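ロボットアーム導入計画、見積もりが出そろいました 春に一台目、残りは来年度の予算で

2021年4月24日

こんにちは、Cunlow再生センターの設備担当です。去年の秋からこの欄でちょこちょこ書いてきた「サーバー解体ラインにロボットを入れたい」という話、ようやく数字の入った報告ができるところまで来ました。長かった……。途中で一度、稟議書を全部書き直しています(税抜きと税込みが混ざっていました。経理のみなさん、すみませんでした)。

先に結論を書いてしまうと、一台目のアームとグリッパーの購入が正式に通りました。総額は933万円。アーム本体、グリッパー、手首につける小型カメラ、架台、安全柵、それに据え付けと初期の教示作業まで込みの金額です。二台目と三台目は来年度の予算に回して、まずは一台でしっかり回してみましょう、ということになりました。

うちの現場をご存じない方のために少しだけ。センターには企業のデータ室から引き揚げられたサーバーがどんどん届きます。まだ使える部品は外して検査し、使えないものは素材ごとに分けて出荷しています。なかでも値がつくのがCPUとメモリで、ここを傷めずに外せるかどうかで一台あたりの売上がずいぶん変わるんです。ソケット側の細かい接点を曲げてしまうと基板のほうは中古として出せなくなりますし、CPUの角をどこかにぶつけるのも怖い。ベテランさんは涼しい顔でやっていますが、私がやると肩がガチガチになります。

届く量は二月の時点で週に175台でした。いまの人数だと正直かつかつで、引き合いがあっても受け入れを待ってもらうことがあります。人を増やす話も並行して進めていますが、同じ姿勢で基板をのぞき込む作業を一日じゅうお願いするのはやっぱりきつい。そこでCPUの取り外しと仮置きのところだけでも機械にまかせたい、というのがそもそもの始まりでした。

見積もりはWunaroとMemonの二社からいただきました。どちらの営業さんも何度も足を運んでくださって、こちらの素人くさい質問にも根気よく付き合ってくれました。ありがとうございます! 金額だけならMemonのほうが安かったんです。ただ、あちらの案はグリッパーの爪が一種類で、部品の形が変わるたびに手で付け替える前提になっていました。うちに来るサーバーは世代もメーカーもばらばらなので、付け替えの手間を人件費に直していくと、差額が三年ほどで消えてしまう計算になりました。最終的に選んだのはWunaroの案です。爪先だけを交換できて、予備の爪も最初からセットに入っています。 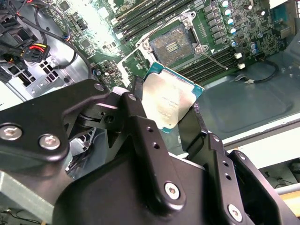
CPUをつかんだグリッパー。奥に見えるのが、ふたの開いたソケットとメモリスロットの並んだ基板。

選定でいちばん口を出してくれたのが、解体チームのKayode Akpanさんです。最初の打ち合わせでいきなり「カタログの可搬重量なんて、うちには関係ないですよ」と言い切って、会議室がしんとなりました。でも、言われてみればその通りなんですよね。CPUは軽いんです。大事なのは、薄い板の縁をどれくらいの力でつかめるか、つかんだまま傾いたときにどこまで許せるか、それと周りのメモリスロットやケーブルに指が当たらないか。Akpanさんが作ってくれた確認項目の表は、そのまま仕様書の付録になりました。

とくに揉めたのがケーブルの扱いです。引き揚げ品は電源ケーブルが基板の上に残ったまま届くことも多くて、これを先に人がよけておくのか、カメラで見て避けさせるのか。避けさせる機能はソフトの追加オプションで、87万円かかります。私は最初「入れましょうよ、便利だし!」と鼻息が荒かったのですが、Akpanさんに「前工程でケーブルを外す係はどのみち必要でしょう」と言われて、あっさり引き下がりました。一台目では見送り、半年使ってみてから考えます。

もう一つ、予算を組むときに忘れがちだったのが消耗品です。爪先に貼る保護材、カメラの清掃用品、ケーブルの交換分。一つひとつは小さい額なのに、年間で並べてみると思ったより存在感があります。最初の稟議書ではここがまるごと抜けていて、差し戻しの理由の一つがそれでした。これから似たような機械を検討される部署の方、本体価格の下にぜひ一行足しておいてください。保守契約は年一回の点検つきのものにしています。夜間の駆けつけつきプランも提案いただきましたが、うちは夜に動かさないので外しました。

設置場所は第二作業室の奥、いま空き箱の仮置き場になっているあたりです。床の補強は要らないとのことで、ここはほっとしました。電源の増設工事だけ先に行いますので、その間は隣の検査台が使えなくなります。日程が決まったら作業室の掲示板に貼り出します。それと、あそこに私物の台車を置いている方、そろそろ引き取りをお願いします(私のも一台あります)。

在庫管理システムのVukoreckとのつなぎ込みは、最初の段階ではやりません。外したCPUはトレーに並べて、型番の読み取りと登録はこれまでどおり検査係がやります。自動登録まで一気にやりたいという声もいただいていて、気持ちはすごくよくわかるのですが、表面の刻印は光の当たり方で読みにくくなることがあって、照明をどうするかという話から始めないといけません。こちらは照明の費用も込みで、来年度の要望として出すつもりです。

二台目以降の判断材料としては、一台あたりの作業時間、ソケットを傷めた件数、人が手を貸した回数を記録していきます。記録用紙はAkpanさんと一緒に作っているところで、なるべくチェックを入れるだけで済む形にします。現場の仕事を増やしてしまったら本末転倒ですからね。数字がよければ来年度の早い時期に追加分の稟議を上げますし、よくなければ台数を減らす案も出します。そのときもこの欄で包み隠さず書きます。

あと、よく聞かれるので書いておくと、解体チームの人数を減らす予定はありません。手の空いた分は、いま後回しになっている電源ユニットと冷却ファンの検査に入っていただく計画で、こちらの作業台と測定器の費用も別枠で申請済みです。金額はまだ審査中なので、次の回で書けると思います。

納入前の説明会は、昼の部と夕方の部に分けて食堂で開きます。Wunaroの担当の方も来てくださるので、操作のこと、非常停止のこと、なんでも聞いてみてください。事前に質問を出しておきたい方は、設備担当の机の上の箱へどうぞ。匿名でも大丈夫です。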